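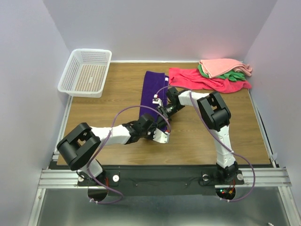 Figure 11.1 A folded purple towel on a wooden tabletop.

Chapter 11: Folding and Storing Household Linen

Towels take up more room than most other linen, so the way they are folded decides how many will fit on a shelf. In this chapter you will learn three folds for bath and hand towels, and how to stack them with the folded edge facing out. You will need a flat surface wider than the towel. Smooth the cloth from the middle towards the corners before making the first fold. Shelf plans are on page 202.
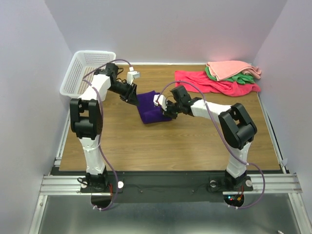

Should a towel be folded while it is still slightly damp?
Let it dry fully first. A damp towel put away in a closed cupboard will soon smell musty, and the towels next to it may need washing again.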